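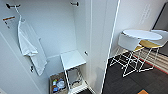 White towel on its hook in the wardrobe, bin on the floor under the little stand.

2 min read

kilivport90
Can a machine do this yet? I mean hang a towel and leave it hung. I clean holiday lets and the owner keeps asking.

Hofstetter_fan
No. Folding flat on a table, maybe. A hook is harder — the cloth swings and the arm has to reach round the door.

preltuden
Disagree. The Cumus demo in June hung towels all afternoon. Slow, but they stayed up.

Hofstetter_fan
How slow?

preltuden
282 seconds for the worst one. I had my phone timer going.

kilivport90
I'd have done the bathroom by then. And what about the small bottles in the bin? Those need sorting after every guest.

preltuden
Bottles are the easy bit. Hard shape, bright caps.

Hofstetter_fan
On a bench, yes. Down in a bin under a stand, I'd want to see it.

kilivport90
Same. I'll tell him to ask again next year.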